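Contos por assinatura, um capítulo de cada vez

Quarta à noite, 3,171 palavras na caixa de correio. Chega sempre depois do jantar, sem capa, sem resumo, sem nada. É o capítulo nove de Arnside, o romance que Leanne Lockwood anda a mandar aos leitores em fatias desde abril. Quem assina lê. Quem não assina espera pelo livro, se livro houver.

O esquema é velho, claro. Folhetim. Jornal do século XIX, rodapé da página, toda a gente à espera de saber se o conde morria. O que mudou foi o correio. Lockwood começou com 46 assinantes, quase todos do antigo clube de leitura, e tem agora 130. Não dá para viver. Dá para pagar a revisora, diz ela, e um ou outro almoço.

Falámos ao telefone, linha péssima. "Escrevo o capítulo na segunda e na terça já o odeio", conta. "Mas tem de sair. Se eu tivesse um ano para o polir, ainda estava na primeira página." Nota-se, às vezes. No capítulo quatro o irmão chama-se Whitlock, no cinco passa a ser o vizinho. Os leitores reclamaram, ela corrigiu numa nota de rodapé e seguiu. Há quem goste mais das notas do que do enredo.

A Plandgate, editora pequena, já perguntou pelos direitos. Resposta: talvez, depois do fim. E o fim? Sessenta capítulos no plano, metade deles só com título. O quinze chama-se "Skondov" e ela não quer dizer se é uma pessoa ou uma cidade. Insisti. Nada.

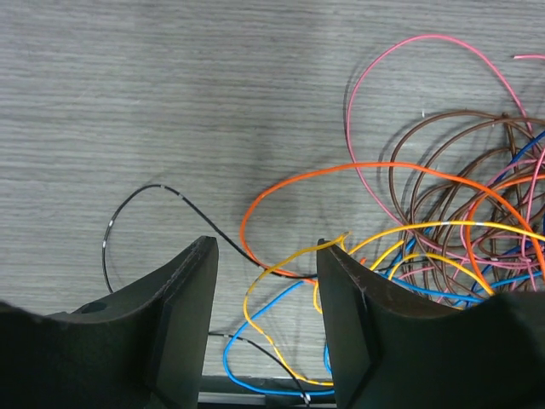 Tampo cinzento, com o veio da madeira à vista.

Vale a pena assinar? Depende da paciencia. Os primeiros três capítulos arrastam-se, muita chuva, muita carta por abrir. Do quarto em diante a coisa pega, os diálogos são ótimos e há uma cena numa estação de comboios que li duas vezes seguidas, de pé na cozinha. Quem prefere ler tudo de uma assentada vai sofrer um bocado.

O primeiro capítulo é grátis, os outros vêm com a assinatura mensal, que se cancela quando se quizer. O dez sai na próxima quarta, às nove da noite. Ou às dez, se a revisora se atrasar.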